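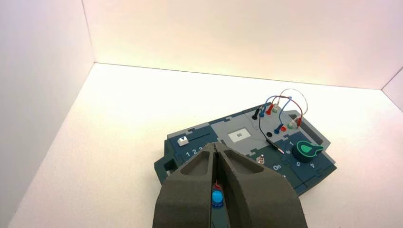

Puvum Junior Makers Club - Explainer Pages

Why are plugs different colors?

Hi, Ewan Munro again! Last time I went on and on about batteries, so today it's plugs. My favorite thing on our task board is the corner with all the plugs in it. There's a black one, a few red ones, a couple of blue ones, and one white one with a pale green ring that I always want to pick up first.

So why bother with colors? Electricity doesn't care. It would run through a purple plug with yellow spots just as well. The colors are for us! When people test a circuit, they very often use red for the plus side and black for the minus side. If you mix those up, a meter can show you a minus number, and some parts can even get damaged.

Blue and green can mean different things in different places, so don't guess. Look for a label or ask whoever built it.

Under the plastic there's metal, and metal is a great path for electricity. Plastic is a terrible path for it, and that's why it makes such a good jacket. We call it an insulator (say IN-suh-lay-ter).

Now look at the slider, the little white square on the thin black track. It has numbers printed beside it. A slider is a control you push along a line, and the numbers help you remember where you left it. Some lamps have one - slide it one way for bright, the other way for dim.

Try this at home: find 7 things you push, slide or turn. My list from August had the toaster, the bathroom fan and a very old radio on it.

One big rule. Wall outlets are NOT for experiments, ever. Stick to small batteries, and have a grown-up with you.

Next time: switches!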